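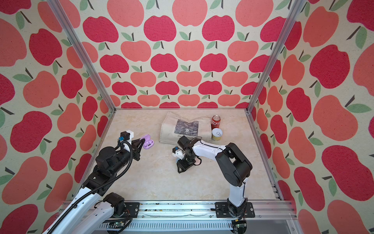
How to use a free question bank without wasting your evenings on it

Every recruitment season the same advice goes round: do more questions. The Testa bank now boasts 3,801 general knowledge questions, as if the size of the pile were the point. I doubt many people have finished it, and I doubt more that finishing it would help. If you're sitting a clerk's entrance paper at a bank or an insurer, this is how I'd use one of these sites.

Step 1: Read the syllabus before you open the app

Find the notice for the paper you've entered and copy out the topic headings by hand. Cross off anything that isn't on it. Melwood's "complete" set has long stretches on sports trophies and river lengths, and plenty of papers don't touch either. Check how many marks general knowledge carries, too. If it's a small part, give it a small part of your week, whatever the site tells you.

Step 2: Do one set cold

Pick a set of 30 and do it with a clock running and no notes. Write your answers on paper. Most of the apps flash the right answer up the moment you tap, and you'll come away thinking you knew it all along.

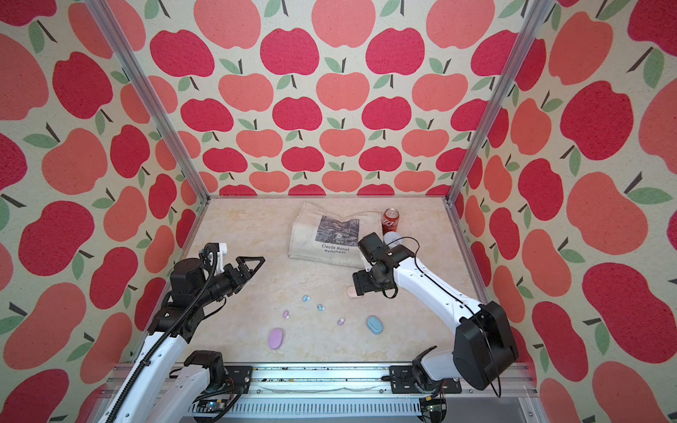

Apple-patterned walls around a marbled tabletop, with two robot arms along the near edge.

Step 3: Check the answer key

I mean check the key itself. Free sets get copied from one site to another and the mistakes travel with them. Question 641 in the Zelwood bank has given a central bank rate that went out of date long ago, and the "last updated" label at the top of the page still says September. Anything that can change (rates, office holders, headquarters, merged banks) should be looked up at its source. Capitals and currencies are safer, though they do change now and then.

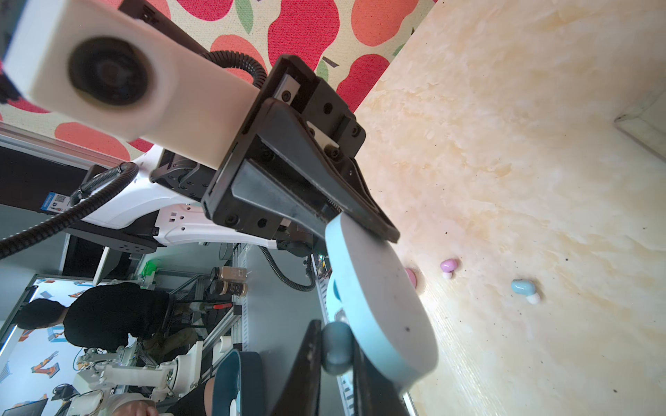 When you find a wrong key, write the correction in your own notebook and carry on. Reporting it is decent of you, but don't wait for a reply.

Step 4: Sort your mistakes into 2 piles

One pile is for things you never knew. The other is for things you knew and misread, usually a "which of these is not" question done in a hurry. The first pile needs reading. The second needs slower reading of the question, and another hundred questions won't cure it.
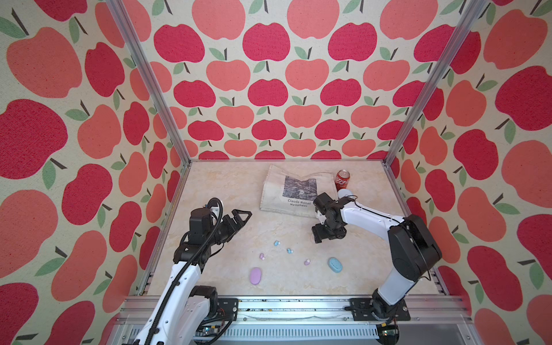
A canvas tote bag lying flat near the back of the table.

Step 5: Leave a gap, then repeat the same set

Go back after a week. Enora will push you towards a new set every day and show you a streak for it. Ignore the streak. A score on a repeated set is a bit flattering, so look only at the ones you got wrong the first time. Any you miss again go on a single sheet, and that sheet is what you read on the morning of the paper.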